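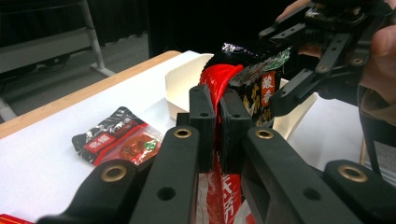 Page last modified: June 2018

FOR IMMEDIATE RELEASE

Antoniuk Wholesale to Open Second Warehouse in Clundthorpe, Adds Imported Snacks to Its List for Independent Stores

CLUNDTHORPE – Antoniuk Wholesale, a grocery distributor serving independent food stores, will open a warehouse and trade counter on Lever Street in Clundthorpe in October. The company has signed a lease on the former carpet depot at the east end of the street and has begun work on the floor, the lighting and the loading doors.

The new site will be the company's second. Its main warehouse in Dremstead will stay open and will continue to handle canned goods, rice, flour, cooking oil and frozen items. Clundthorpe will carry packaged snacks, candy, noodles, tea, sauces and soft drinks, along with a smaller selection of the staples that customers order every week.

With the opening, Antoniuk is expanding its list of imported snacks to 700 products. These include packaged snacks from China, Taiwan, Korea, Japan, Vietnam, Poland, Ukraine, Turkey and Mexico. Many of them have been available to the company's customers only by special order, with a wait of several weeks and a minimum of one full pallet.

"A corner store can't take a pallet of one kind of cracker," said Kenza Ragab, managing director of Antoniuk Wholesale. "The owner wants one case of this and one case of that, and wants to know by the end of the month what sold. We have been turning down that kind of order for years because we had nowhere to break the pallets down. Now we will."

Single-case ordering

Starting in October, any snack product on the Clundthorpe list can be bought by the single case. For slower-moving items the company will also offer mixed cases, made up at the warehouse, with up to six different products from the same supplier in one box. Mixed cases will be priced at the same unit cost as full cases during the first year.

The minimum order for free delivery will be $100 for stores inside the Clundthorpe and Dremstead delivery areas. Orders below that amount can be picked up at the trade counter at no charge, or delivered for a flat fee. Stores outside the two areas should contact the sales desk, as routes to the north of Clundthorpe have not been settled.

The trade counter will be open six mornings a week. Customers will need a trade account, and accounts already held at Dremstead will work at both locations. There is no membership fee.

Labels and ingredient information

Every imported product sold from Clundthorpe will be supplied with English-language ingredient, allergen and nutrition information. Where the maker's own package does not carry it, an English label will be applied at the warehouse before the case goes out. Labels will be placed so that the product name and the best-by date on the original package can still be read.

Antonina Zhuravel, who joined Antoniuk as a buyer and now heads its product information department, has spent the past year going through the snack list item by item with suppliers and translators.

"The hard part is the flavors," Zhuravel said. "Two packages from the same maker can look nearly the same, and one has peanut in it and the other does not. If a supplier can't give us a full written ingredient list for each one, we don't list it. We dropped a number of good sellers for that reason and we will take them back when the paperwork comes."

The department will also publish a printed shelf guide, to be updated twice a year. For each product it gives the name in English, the name as it appears on the package, the country of origin, the main allergens and a short note on taste, such as sweet, salty, sour or hot. The guide was tried out with a group of Dremstead stores over the winter. Store owners asked for larger type and for the heat level of spicy snacks to be shown on its own line, and both changes have been made.

Customers can request the guide in English or Spanish. A Ukrainian edition is planned but does not have a release date.

Jobs and site work

The Clundthorpe warehouse will employ 51 people when fully staffed. Most of the openings are for order pickers, drivers, receiving clerks and counter staff. Hiring will begin in late summer, and notices will be posted on the company's website and at the Dremstead office. Current employees who want to transfer will be given first choice of shifts.

The building was last used for carpet storage and has been vacant since the previous tenant moved out. The roof is sound. The company is replacing the two loading doors facing the rail line, putting in a separate room for relabeling, and adding climate control to the area where chocolate and other heat-sensitive items will be kept. Truck access will be from the rail side only. Residents of Lever Street had raised the question of early deliveries, and Antoniuk has agreed that no trucks will be unloaded before 7 a.m.

Parking for trade customers will be at the front of the building. During the construction period the front lot is closed, and visitors are asked not to use the spaces belonging to the tire shop next door.

Information for store owners

Stores that would like to see the new snack list before the opening can request a copy from the sales desk. Sample boxes will be available to account holders from late summer, one per store, and can be ordered by phone or added to a regular delivery. The boxes come in sweet and savory versions. Sample items are not for resale.

Returns on imported snacks will follow the same rules as the rest of the Antoniuk list. Damaged cases should be reported within five working days of delivery. Unopened full cases can be returned for credit if at least 60 days remain before the best-by date. Mixed cases cannot be returned unless damaged.

Prices for existing products are not changing as a result of the move.

About Antoniuk Wholesale

Antoniuk Wholesale is a family-owned distributor of dry, frozen and packaged groceries based in Dremstead. It supplies corner stores, small supermarkets, school cafeterias and restaurants. The company began as a flour and grain dealer and has sold imported foods since its second decade in business.

Media contact

Press inquiries, including requests to visit the Clundthorpe site, should be sent to the office of Kenza Ragab at the Dremstead address. Questions about ingredients, allergens and labels should be directed to Antonina Zhuravel in product information.

###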